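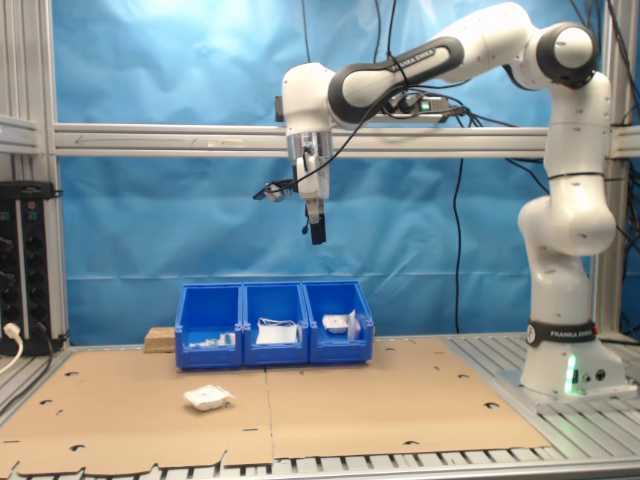 Campaigners in Wiveck will march on Monday evening to demand that the city release its files on the Plirnby Street demonstration, in which 20 people were arrested and a bystander lost the sight in one eye.

The march is being organized by the Plirnby Street Justice Campaign, a group made up mostly of people who were arrested that day and their families. It starts at 6 p.m. outside the former Skekov packing plant and ends at City Hall, where a petition with more than 1,000 signatures will be handed in before the council meets.

The demonstration was called in November to oppose a rally by an anti-immigrant group that had been given a permit to use Baptista Park. The park sits in the middle of a neighborhood where many families from abroad settled when the Skekov plant was hiring, and local churches, the mosque and two labor unions had asked the city to move the rally somewhere else. The city refused, saying it could not turn down a permit because of the views of the people applying for it.

By early afternoon the counter-protest had filled Plirnby Street from the bus station to the park gates. Police closed the side streets and kept people there for several hours. What came next is disputed. The department has said officers moved forward after bottles were thrown. Witnesses who gave statements to the campaign say the line moved first, and that people near the front had no way to leave.

All of the arrests were for failure to disperse. Most of the charges were dropped before trial, and the remaining cases ended in acquittals. No officer has been disciplined.

The city carried out an internal review but has published only a 2-page summary. It found that officers "followed the plan in place at the time" and recommended better signs and louder speakers for giving orders to crowds. The summary does not say what the plan was, who approved it or how the bystander was hurt.

The campaign wants the full review, the radio logs and the written orders given to officers on the day. It filed a public records request for all three and was told that the documents were exempt as personnel records. An appeal is still open.

"Radio logs are not personnel records," the campaign said in a statement. "We are asking what officers were told to do and who told them. People were hurt and people spent a night in jail, and the city's answer fits on a sheet of paper."

The city attorney's office said it would not comment while the appeal is pending. The police department also declined to comment, other than to say it would have officers present on Monday and had been in touch with the organizers about the route.

Council members are split on the matter. A motion to order an outside review was put forward in the spring but was sent back to the public safety subcommittee, where it has stayed. Supporters of the motion say they now have enough votes to bring it to the floor. Opponents say an outside review would be expensive and would go over ground that the courts have already covered.

That argument has not gone down well with defense lawyers who worked on the cases. In a joint letter to the council, they pointed out that the trials dealt only with whether their clients had heard an order to leave. The conduct of the operation as a whole was never in front of a judge.

The two labor unions that opposed the rally permit have both backed the petition, and one of them will carry its old Skekov branch banner at the head of the march. The banner was last used in the dispute that came before the plant closed. It has been repaired for Monday - the poles are new, and part of the fringe had to be replaced.

Organizers have asked people to keep to the sidewalk until the march sets off and to stay to the right on Plirnby Street, where buses will still be running in one lane. There will be 100 stewards in yellow vests. A short stop is planned at the park gates, with speeches in English, Spanish and Portuguese, and legal observers will walk at the front and back of the crowd. The route is step-free and takes less than an hour at a slow pace.

The anti-immigrant group that held the original rally has not applied for a permit for Monday, according to the parks department.

Public comment at the council meeting opens at 7:30 p.m. Anyone who wants to speak must put their name on the sheet in the lobby before the meeting begins, and each speaker gets 2 minutes. The outside review is not on the agenda, but members can ask for it to be added at the start of the session.

The petition will stay open after the march. Paper copies are available at the Wiveck public library and at the union hall on Baptista Avenue.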